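Getting Cooking Smells Out of the House

My kitchen opens straight onto the living room, so whatever I fry on the stove I get to smell on the couch until bedtime. After 13 years of fish, onions and one truly awful pot of burned lentils, I've got a few tricks I swear by.

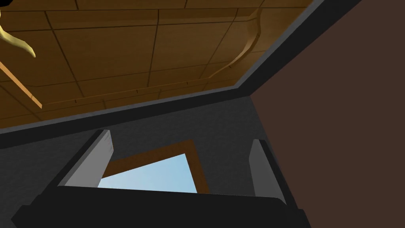

Start before you cook! Crack a window on the far side of the room and run the fan for 5 minutes before the pan goes on. Mine is an old Notus and it roars like a truck, but it moves air.

While you're eating, simmer a small pot of water with a splash of white vinegar and a strip of lemon peel. Keep it low and don't wander off (see lentils, above).

Wipe the stove and the wall behind it the same night. Grease holds on to smell -- so do dish towels, so those go right in the wash. My neighbor Manuela Carbone leaves a bowl of dry coffee grounds on the counter overnight and I've started doing it too, though I like baking soda better for fish.

Curtains are the hard part. I take ours down in June and again before the holidays, cold wash, hung up damp.

Next up: the smelly dishwasher filter.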